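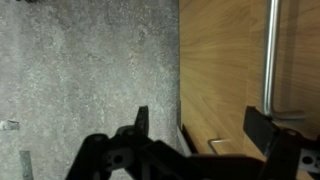 Search this site Enter keywords Go

Urban Heat and Nighttime Temperatures in the Kuria District
Student Project Report
Prepared by Noura Tannous and Fahad Bugti
Submitted 12 Jan 2021

1. Purpose

The project examined whether nights in the Kuria district are warmer than nights in the farmland near Fakberg, and whether tree cover is linked to the size of the difference. Daytime heat receives most of the public attention in both places. Warm nights were chosen as the subject of this report, as they affect sleep, energy use and the recovery of older residents after hot days.

2. Method

Air temperature was recorded in October at two sites. The first was a paved courtyard on Sethi Street, and the second was an open field 300 yards from the Fakberg pumping station. Each logger was mounted in a white ventilated shield at the same height above the ground. Readings were taken between sunset and sunrise only.

A total of 623 paired readings was collected. Of these, 51 were removed after a loose battery contact caused the field logger to record the same value repeatedly. Both loggers were compared side by side indoors before use, and a small correction was applied to the courtyard unit.

3. Results

The courtyard was warmer than the field in 91 percent of the remaining pairs. The gap was widest on clear, calm nights and nearly disappeared when there was wind or low cloud. On two rainy nights the field was slightly warmer for several hours.

A short walk with a handheld thermometer along Dranance Avenue, which has mature street trees, gave lower evening values than the courtyard. This walk was made only once – it should be treated as an observation and not as a result.

4. Limitations

One month of data from two sites cannot show a long-term trend, and the report makes no claim about global climate change. The field site also lies lower than the courtyard, so cold air draining downhill may account for part of the difference. No correction was made for elevation.

5. Further Work

The authors recommend that measurements be repeated in summer, with a third logger placed under trees on Dranance Avenue. Wind speed should be recorded at each site. The corrected readings and the calibration notes have been filed with the department office.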